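The People Who Clean So That Robots Might

302 shares | 44 comments

On Wednesday mornings Samah Lahlou spills things for a living. By nine she has been through two pots of tea. By ten she is on her knees wiping it up, and a screen across the room is adding each cleanup to a running total that she has learned not to look at.

Lahlou works for Besport, a company of modest size and large plans that rents the ground floor of a former print shop in Badlow. Besport wants to build a robot that will clean your floor. I don't mean the round kind that bumps into the couch. It wants one with arms, that will see a mess, pick up a cloth and deal with it the way you would. To get there, the company has decided that the robot should first be shown how, and shown again, and then shown a great many more times.

There are two ways of doing the showing. In one, a worker sits in a chair in the back room, holds a pair of handles and steers the robot's arms from a distance. In the other, the worker just does the job with her own bare hands while a camera records it from head height. The first way gives the machine exact movements it can copy. The second is cheaper, faster and far easier on the robot, and this is where Besport has been putting its money since September.

"With the handles, I can do one spill in the time I do seven with my hands," Lahlou told me. "And with the handles I do it badly."

I tried the handles. She was being kind about them. The arms follow your own with a small delay, and there is no feeling in the fingers at all, so you can't tell a cloth that is touching the floor from one that is hovering just over it. I pushed too hard and the arm locked. Reda Lamrani, who runs the sessions, reset it without a word. I had the impression he does that a lot.

Working by hand is another matter. Anyone can do it, and Lahlou does it very well. She plants one palm, works the cloth with the other hand and shifts her weight as she goes, and the whole business takes less thought than tying a shoe. 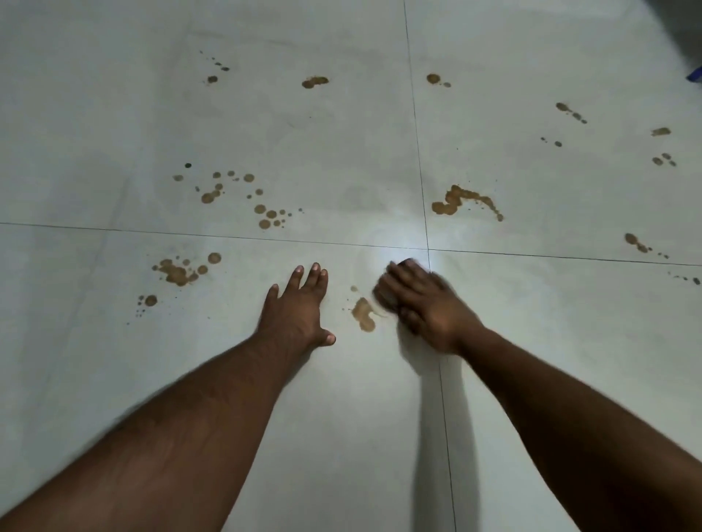
That ease is what bothers me. So much of wiping a floor is in things a camera doesn't pick up. How hard is she pressing? When does she feel the cloth start to drag? At what point does she decide that a drop has dried on and needs a second go with some weight behind it? Lahlou knows all of this through her wrist. The recording knows what her wrist looked like.

I put this to Annag Purves, who heads the program. She had plainly heard it before.

"You learned to wipe a table by watching somebody," she said. "No one measured their grip for you."

True enough. But I had a hand of my own to try it with, and a parent who yelled when I did it wrong. Purves's answer is that the robot gets its turn later. First it learns the general shape of the job from people like Lahlou, then it gets a smaller helping of sessions on the handles, and the two are blended. How much of each is a question she wouldn't answer. She did say that the team had collected 554 floor cleanups by hand so far, and that she would like a lot more.

What has all this bought? I asked to see the robot clean a floor, and after some discussion I was allowed to. Lamrani poured a little cold tea. The robot, which the staff call Slaoui after a teacher one of them had liked, found the spill quickly, and I'll admit that the reach was lovely to watch, smooth and almost casual. Then it wiped a neat patch a hand's width to the left of the tea. It paused. It wiped the same patch again. On the third try it caught the edge of the puddle and drew it out into a long brown stripe.

"It's got the motion," Lamrani said.

It did have the motion. I've known a few house guests who had the motion.

Iman Morsy spent years designing warehouse machinery in Brornton before she went into consulting, and she has no stake in Besport. She doesn't think the idea is foolish. Her complaint is with the calendar. "They talk as if the next batch of recordings is always the one that does it," she said. "Maybe it is. I'd want to see one machine clean one kitchen it has never been in, on a bad day, before I believed any date they gave me."

Besport has given a date, privately, to its investors. It wouldn't give it to me.

There is also the matter of the people doing the teaching. Aicha Filali, who shares the shift with Lahlou, cleaned offices for a living before this. She likes the hours better here and says her knees feel the same. I asked if it troubled her to be training something meant to do her old job. She thought about it while wringing out a cloth.

"I saw it clean," she said. "I'm not worried this year."

Lahlou had already poured the next one.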